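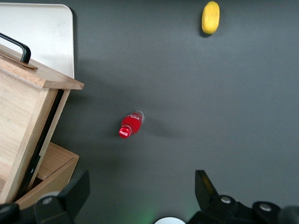
**Re: Garberg wrist kit, worth the money?**

On 10/2/18, Neusa Seixas wrote:

> Hello all,
>
> We have a quote from Dordale for the Garberg kit (gripper, wrist camera, the mounting plate and a year of phone support) at $1,130. My boss would like to hear from somebody who has lived with one before she signs. Is the camera any good up close? And do the fingers manage both round things and drawer handles, or do we need the second set?
>
> Thanks so much,
> Neusa

Hi Neusa, and hello to everyone I haven't written to since June!

We've had ours for 6 months now, so I can give you a fair picture, I think. The camera is the part I'd buy again tomorrow. It looks straight down between the fingertips, and on a dark tabletop a small red bottle or a yellow lemon-sized thing stands out beautifully. Do expect to see the fingers along the bottom of the view all the time (I've grown fond of them, to tell the truth).

The standard fingers are fine with bottles, even ones lying on their sides, provided you come in square to the long side. Drawers took us longer. We have a little wooden box with a drawer that we practice on, and I'd say the second set is worth having if handles are most of your work. If it's only now and then, save your money and be patient!

My one real grumble is the manual, which skips the camera setup almost entirely. Ask Dordale for the Kikov notes, they'll email them if you mention them by name. And do ask about the price, too. Ours came down to $1,000 when we left off the phone support, and I've only missed it once.

Write to me off the list if you'd like our settings file, I'm happy to send it.

Warmly,
Hrytsenko workshop, front bench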